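Textbooks › Food & Drink Trades › Foundations

Home Contents Chapters Glossary Next

8 min read

CHAPTER 9
Measuring Beans: Scoops, Scales and Habits

My first job in coffee was at a little shop called Corlow, and on my second morning Greer Gillies handed me a scoop and told me to fill the grinder for the early crowd. I asked how much a scoop was. She said, "A scoop." I nodded as if that helped and went on to make some of the worst coffee the regulars had ever been served.

I was heaping, you see. Greer leveled hers off with a finger, and Kirsty Menzies, who worked afternoons, gave hers a little shake so the beans settled. Same tool, same bag, three different drinks! We went on like that until September, when Kirsty brought a kitchen scale from home and we weighed everybody's idea of a scoop. Mine held 17 grams. Greer's held quite a bit less, and she was very pleased about it.

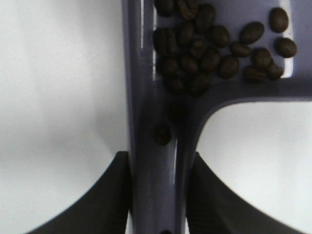 A scoop measures volume – the space the beans take up – and a recipe cares about weight. Those two would match up nicely if all beans were alike, but they aren't. Beans swell in the roaster and lose water as they go, so a darker roast usually weighs less for the space it fills than a lighter one. Big beans leave bigger gaps between them than small ones do, and a mixed bag will do whatever it pleases.

I still use a scoop every day, by the way. It's quick, it gets to the bottom of the bag, and it's fine for moving beans from one place to another (try doing that with a scale). What I do now is scoop first, then weigh, then add or take back a few beans until the number is right.

In this chapter we'll start with the words you need: dose, ratio, yield, and tare. After that comes a practice session where you fill and weigh the same scoop several times over and write down each result. Please don't skip the writing down. Keep your notes handy, too, as you'll want them again when we get to grinding.

Previous chapter Next chapter Back to contents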